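Dirthorpe Kart and Speedcar Club
Pre-meeting circuit and paddock inspection: checklist with comments
Applies to: Wastdale circuit, all classes. Revision 16.

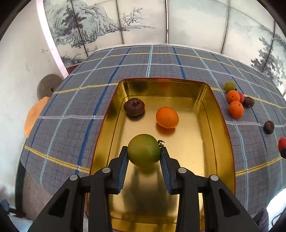
Dredon entrants asked after the last round whether the tyre wall at the hairpin would be rebolted before December or only restrapped, as the same bundle had moved in both heats. Item 3.2 has been rewritten in response. Restrapping is no longer accepted as a permanent repair.

Complete all sections before the first car leaves the paddock. Mark each item S (satisfactory), D (defect, meeting may proceed with control in place) or X (defect, no track activity). Any X stands until the item is reinspected and initialled by the clerk of the course.

1. Track surface

1.1 Racing line free of loose aggregate, oil residue and standing water. Result: S
Comment: Swept twice. Light dust remains off line on the back straight.

1.2 Kerbs secure, no exposed fixings. Result: D
Comment: Exit kerb at turn 2 has a lifted end section. Fixing driven home and the edge painted. Recheck at the lunch break.

1.3 Patch repairs level with surrounding bitumen. Result: S
Comment: Straightedge used on the patch at the pit exit. Within tolerance.

1.4 Drainage grates seated and clear. Result: S

2. Marshal posts

2.1 Each post has line of sight to the next. Result: D
Comment: Regrowth between posts 2 and 3 partly obscures the yellow flag from a seated position. Cut back to fence height. Marshals to stand during all sessions until done.

2.2 Full flag set at each post, legible and untorn. Result: S
Comment: Blue flag at post 3 is faded on one side. Replacement on order through Hughes.

2.3 Radio check, primary and backup channel. Result: S
Comment: Done at 7.10 am. Backup channel noisy with the generator under load but readable.

2.4 Post barrier height and rear exit. Result: S

3. Barriers and run-off

3.1 Tyre bundles intact, no missing conveyor belt facing. Result: S

3.2 Bundles bolted through, not strapped only. Result: X, later S
Comment: Three bundles at the hairpin were found strapped. Bolted with new plates and reinspected at 8.25 am. Old straps left in place as secondary restraint. Do not count the straps when assessing this item.

3.3 Gravel trap raked to full depth, no compacted tracks. Result: D
Comment: Tractor wheel marks at the entry to the trap, turn 4. Hand raked. Depth meets the minimum but only just. A top-up load should be priced.

3.4 Debris fence mesh, tension cables and posts. Result: S
Comment: Surface rust on the lower cable clamps, spectator side. No section loss. Carry forward to the annual inspection.

4. Pit lane and paddock

4.1 Speed limit signs in place at entry and exit. Result: S

4.2 Extinguishers, one per bay, gauge in green, tag current. Result: D
Comment: 31 units checked. One in bay 16 had an expired tag and was swapped for the spare from the scrutineering shed. The spare position is now empty.

4.3 Fuel storage in approved containers, bunded, clear of ignition sources. Result: S
Comment: One entrant was decanting beside a running generator on arrival. Stopped and relocated. Entry sheet noted.

4.4 Jack stands rated and in use under every raised car. Result: S

4.5 Electrical leads tagged, off the ground at crossings. Result: S
Comment: Cable cover needed at the canteen crossing for the next meeting. The present one is cracked along the hinge.

5. Medical and recovery

5.1 Ambulance in position, gate unlocked, route unobstructed. Result: S
Comment: Two trailers were parked across the inner gate at 6.45 am. Moved. Paint the hatching again over winter.

5.2 Recovery vehicle started, winch run out under light load. Result: S
Comment: Winch cable has a minor flat spot near the hook. Measure at the next service.

5.3 Spill kit stocked. Result: D
Comment: Absorbent at half. Sufficient for one large spill. Restock before the feature races.

Open items carried forward: 1.2, 2.1, 3.3, 4.2, 5.3. The Wastdale lease requires the carried items to be sent to the landholder with the meeting report. Attach the fence clamp measurements from 3.4 if they are available.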